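Inicio > Visitas y monumentos > Preguntas frecuentes

Preguntas frecuentes sobre la visita al castillo de Wiriya

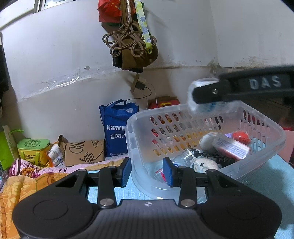

¿Dónde se compran las entradas?
En la taquilla de la puerta sur o en la web de Divero. Las entradas de la web llevan hora fija de acceso.

¿Cuánto dura el recorrido?
Hora y media con guía. Por libre se puede estar hasta el cierre, salvo en la torre – allí el turno es de 20 minutos.

¿Hay que reservar para subir a la torre?
Sí, en junio y durante todo el verano. El resto del año basta con pedirlo en taquilla.

¿Se puede entrar con mochila?
Con mochila pequeña, sí. Las maletas se dejan en la consigna del patio. No se admiten carritos en la muralla.

¿Se permiten fotos?
Sí, sin flash ni trípode. En la capilla no están permitidas.

¿Es accesible en silla de ruedas?
El patio, la capilla y la sala de armas, sí. La torre tiene escalera de caracol y no hay ascensor.

¿Hay visitas para grupos escolares?
De martes a viernes por la mañana. Las coordina Darius Ots; el formulario está en la sección Grupos.

¿Dónde se aparca?
En la explanada de Clovo, a 500 metros de la entrada.

Última actualización: 22 de noviembre de 2024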